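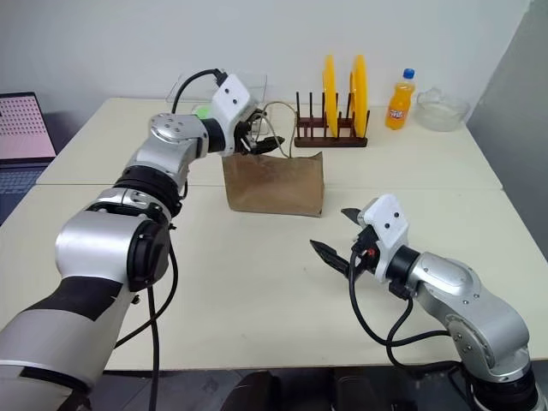
**How many tries does a fair grip pad test need?**
Do 22 per pad set, with the same bag and the same start pose every time. Ten is too few to tell a worn pad from an unlucky grab.

## Comparing finger pads on a two-arm setup

I love this test, and it only takes an afternoon! You need two pad sets (I used Trostico mesh and Sjöberg rubber), a paper bag, and a controller that can replay a saved pose.

1. Set the Prornton controller to profile 3060 and save it under a new name.
2. Open the fingers wide and drive the wrist camera in until both tips show.
3. Close on the top edge of the bag, lift, hold for 3 seconds, set it down.
4. Write down every slip, even the tiny ones.

Look over the pads before you start, especially near the tips, where mesh takes the most abuse. 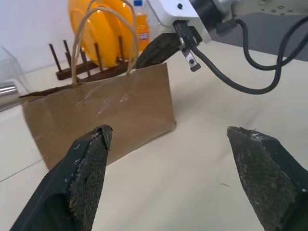

One reader of the Funix build log wrote in to say that profile 2080 closes more slowly and was much kinder to paper on their arms. Great tip, and well worth a second round!

Once the bag runs are done, switch to a cardboard box. Tape is slick, so try one grab on bare cardboard and one on the taped side, and log them separately.
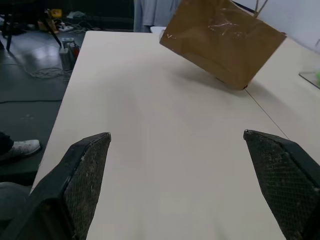
*Wrist view with the fingers open, taped box on the table.*

Swap pads, reload the saved pose and go again from step 2.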